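Home Robot Housekeeping: A Pre-Session Check for Gripper Work in Lived-In Rooms

By Tuncay Kaplan

I love running arms in real living rooms! Lab benches are fine, but homes are where you learn whether your habits hold up. At Prundinby we now use one short routine before every session, and it has made our logs so much easier to trust.

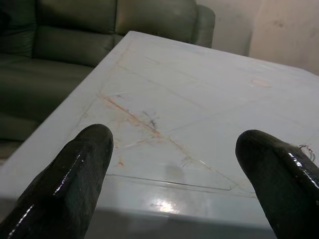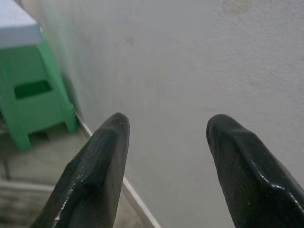

Open fingers, wrist camera view, before the first grasp.

Step 1. Open the gripper all the way and look at both fingertips through the wrist camera. You want both tips in view with a clear gap between them. If one has dropped out of view, check the camera mount before you touch the calibration.

Step 2. Clean the fingers. Use a lint-free cloth and wipe from the base toward the tip, then go over the sides. Hair and fluff love grippy surfaces, and a single strand across a contact pad can spoil a light grasp.

Step 3. Log the surfaces you'll work near. Old stains, scratches, scuffs on the wall – write them all down before the arm moves. Our Dinholm sheet has 7 lines for this, and I fill in every one, even if the entry is just "no change."

Step 4. Mark your keep-out zones. Walls and furniture get a margin of 126 mm in our setup (yours will depend on your arm and its stopping distance, so measure it!). Add the margin in the Prondex planner, save, and reload the file to make sure it stuck.

Step 5. Test the stop button. Press it during a slow move, with one person at the button and everyone else out of reach. Then reset and do it again from a different arm position.

Step 6. Run one empty pass at low speed. Keep your hand by the stop and watch the elbow as well as the gripper – elbows find sofa arms faster than you'd think.

We've logged more than 558 sessions this way, and the sheet still gets small edits. The Tokgöz team asked for a box for lighting changes, so that went in last October. If you borrow the sheet, keep the old copies with your data and put the version number in each session's folder name.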